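Home and Laundry > Washing and Care

Can I machine wash a padded cotton tote, or will it come out a lumpy mess?

Asked 28th July · Viewed 276 times

Hi all! I've got one of those puffy quilted totes that I drag everywhere (beach, grocery store, floor of my car) and it has gotten pretty gross. The tag fell off ages ago so I've got nothing to go on. It's cream, naturally, the worst color I could have picked. I was going to throw it in with a dark checked flannel shirt and a couple of towels, but my sister says the filling will clump and the shirt will bleed all over it. Is she right? I'd hate to wreck it, I bought it on vacation in Bostano and I can't find another one.

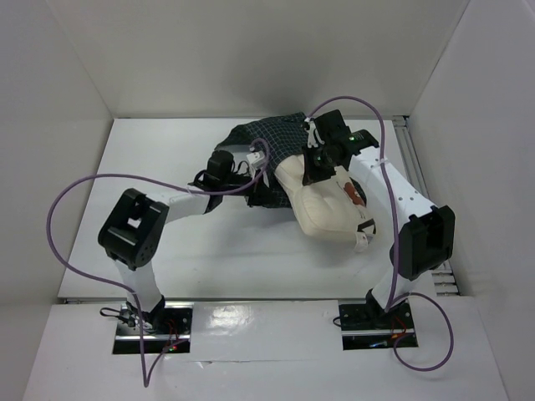 2 min read

Also, there's a coffee stain near the bottom that's been there since June. I've tried dish soap and a toothbrush and it got lighter but it's still there. I have a front loader, a Clida, if that matters. Thanks!!

2 answers

Top answer

I've washed mine maybe a dozen times and it's fine, but do NOT put it in with the dark stuff. Your sister is right about that one. I did a cream pillow cover with a new flannel once and ended up with a gray pillow cover.

What I do is empty every pocket (I once washed a whole pack of gum, never again), turn the bag inside out, and put it in a mesh laundry bag or an old pillowcase with a knot in it. Cold water, gentle cycle, lowest spin your machine has. Use less detergent than you think, the padding holds on to it and then the bag feels kind of sticky. I run an extra rinse too. One or two white towels in there help keep the drum balanced.

For the coffee, mix some oxygen bleach powder in cool water and let just that corner sit in it for a few hours before you wash. I use the Reisinger one but the store brand does the same thing. Try it on the inside seam first. If there's any printing on the bag I'd keep that part out of the soak.

Drying is where the lumps happen. Squeeze it in a towel, don't wring it, and then pat the padding flat with your hands while it's still damp. Lay it on a rack and flip it when you think of it. Mine takes a good 24 hours, longer if it's humid – and if it still feels cool in the middle it isn't done.

12 people found this helpful

Answer 2

I just take mine to the laundromat on Sturach and use the big machine, warm, with everything else. Came out ok. Strap shrank a little I think? Wouldn't use the dryer again though.

Comment from the asker: ok, shirt is going in its own load. Bag corner is soaking now, I'll report back on the coffee!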